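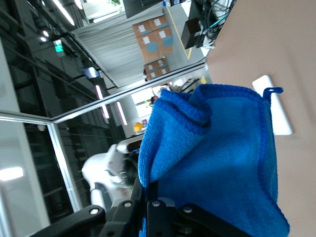
Reusable Cloth Program: Progress Report to the Pritley Fund

Reporting period: second half-year, closing in December

1. Purpose of the grant

The grant pays for replacing single-use paper wipes at the Trekwood site with washable microfiber towels, and for working out how those towels should be bought, marked, washed, folded, stored and retired. The first report dealt with purchasing. The present report deals with use and laundering, and with the folding and storage rules that were still open when the first report was sent.

2. Stock

The program bought 400 towels in one order. All are microfiber with a looped surface. Blue was chosen for bench and table work. The towels have a stitched border in a darker blue and a small hanging loop.

The stock is split as follows.

In circulation: towels on hooks, on tables, in the used bins or at the laundry.
In reserve: towels still in their delivery cartons, not washed.
Withdrawn: towels taken out of use after inspection.

Thirty towels have been withdrawn to date. The main causes were border stitching coming undone, loops torn off at the seam, and adhesive residue that did not wash out. Withdrawn towels are cut down and used for floor spills, then discarded. They do not go back into the bench stock under any condition.

3. Laundering

Washing was moved in this period from the general laundry load to a separate load. In the mixed load the looped surface picked up lint from cotton items, and the towels then left lint on the tabletops. Complaints about lint stopped once the loads were separated, apart from one batch that had been put in with cotton aprons by mistake.

Current wash procedure:

Shake out each towel over the waste bin.
Wash at low temperature with liquid detergent.
Do not use fabric softener. It coats the fibers and the towel stops taking up water.
Do not use bleach.
Tumble on low or hang by the loop. Do not iron.
Check the border and the loop before folding.

The liquid detergent is the Turura unscented grade. The powder used earlier left undissolved grains in the loops of the cloth when the machine was filled past its mark. The wash load has been lowered accordingly, and the number of loads per week has gone up. The effect on water use is given in the cost section.

4. Folding

Folding took more time than planned and is the item most changed from the original proposal. Microfiber with a looped face grips itself. A towel dropped on a table does not settle flat the way a thin cotton cloth does. It bunches, and the top layer tends to rise into a ridge that has to be pressed out before the next fold is made.

The proposal called for a fold in thirds both ways. This gave a compact bundle, but the stacks leaned and the outer towels opened. The rule now in force is a half fold, then a second half fold, with the hanging loop left on the outside. It gives 4 layers, a single thick edge and a stack that stands without support up to shelf height.

Points that affect the result:

The border is stiffer than the field of the towel. Folding border to border gives a straight edge. Folding by eye from the middle does not.
The loop must be found first. If it ends up inside the fold, the towel has to be opened again before it can be hung.
The table must be clear on the side the towel is turned toward. Flat items left next to the towel get covered by its edge and folded into the bundle or carried off with it. Labels, cards and order slips have all been recovered from the laundry.
Towels should be folded fully dry. Damp towels hold the crease and smell within a day.

The folding table has a smooth top, and the towels slide on it when pulled from one side only. A felt underlay was tried for two weeks and dropped. It solved the sliding but collected lint, which was then transferred to clean towels. Staff now hold the near border down with one hand while turning the far border over. No further change to the table is proposed.

5. Storage and marking

Clean towels are kept folded on the open shelf or hung by the loop at the point of use. Hung towels are used first. Shelf towels are taken from the top and restocked from the bottom, so that the whole stack turns over.

Marking was tested with 2 methods. Laundry marker on the border was quick but faded below legibility on the dark stitching. A sewn tab next to the loop stayed readable and did not come off in washing, but costs more labor per towel. The sewn tab has been adopted for towels entering circulation from now on. Towels already marked with pen will be left as they are until they are withdrawn.

Reserve stock stays in closed cartons. Opened cartons gather dust quickly, and towels taken from them had to be washed before first use in any case. The rule is to open one carton at a time and empty it.

6. Costs

Spending on towels is complete and came in under the approved line. Spending on detergent is above the line because of the change of product and the smaller loads. Water use has risen for the same reason. Sewing labor for the tabs was not in the original budget and has been charged to the contingency line, which covers it for the present stock.

Paper wipes are still bought for solvent work, where washable towels are not permitted. The volume is low and steady. A full comparison of paper and cloth costs will be given in the final report, when a complete year of laundry bills is available.

7. Deviations from plan

The fold in thirds was replaced as described in section 4.
The separate wash load was not foreseen in the proposal.
The second delivery point at the Zamani building was postponed. The hooks there are set too close together, and hung towels overlap and dry slowly. New rails have been ordered.
The training sheet was issued a month late. It was held back until the folding rule was settled.

8. Work planned for the next period

Install the rails at Zamani and move a first batch of towels there.
Record withdrawals by cause, using the tab number, so that loop failures can be separated from border failures.
Test a reinforced loop on a small batch before any reorder.
Repeat the water uptake check on towels from the oldest washed batch and compare it with unwashed reserve stock.
Revise the training sheet to add the rule on clearing the table before folding.

9. Requests to the fund

Approval is requested to keep the sewing labor on the contingency line through the next period. Approval is also requested to move the unspent part of the towel line to detergent and water. No increase in the total grant is requested.

Attachments: wash log, withdrawal list, training sheet (current issue).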